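Why Wet Clothes Dry

Hang up a wet T-shirt in the morning and by afternoon it may be dry. The water did not all drip onto the ground. Most of it went into the air.

Water is made of tiny bits called molecules. They are far too small to see, and they are always moving. Some move faster than others. When a fast one is at the surface, it can break free and float off into the air. This is called evaporation. The water is now a gas called water vapor, and you can't see it.

Water does not have to boil to evaporate. A puddle on the sidewalk never gets anywhere near as hot as a kettle, but it still goes away.

What makes drying faster?

Heat helps. Warm molecules move faster, so more of them break free. Wind helps too. It carries off the damp air next to the cloth and brings in drier air. Space also matters. A towel folded in a heap has only a little of its surface touching the air. Spread out, it has a lot more.

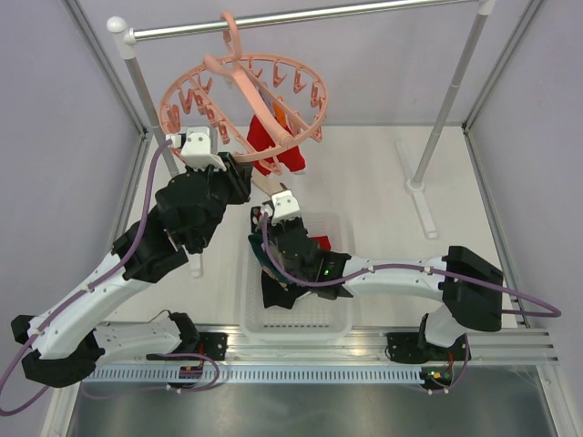 Page last changed: May 2024

A hanging rack keeps clothes apart so air can get between them. Racks can be straight or round, and many have clips for socks and other small things.

Why are some days bad for drying?

Air can hold only so much water vapor. How much it is holding is called humidity. When the humidity is 100 percent, the air is full, and wet clothes stay wet. At 50 percent there is plenty of room left. A cool, foggy day in November is a poor time to hang out sheets.

Try it yourself

Wet two matching socks and squeeze them out. Roll one into a ball and hang the other up flat. Feel them both every hour and write down which one dries first. Nasrin Nazari's class, with kids who are mostly 11, tried this with wool socks and cotton socks as well. The wool ones took longer.

Words to know

Evaporation: when a liquid turns into a gas at its surface.
Humidity: how much water vapor is in the air.
Molecule: a very tiny bit of a substance.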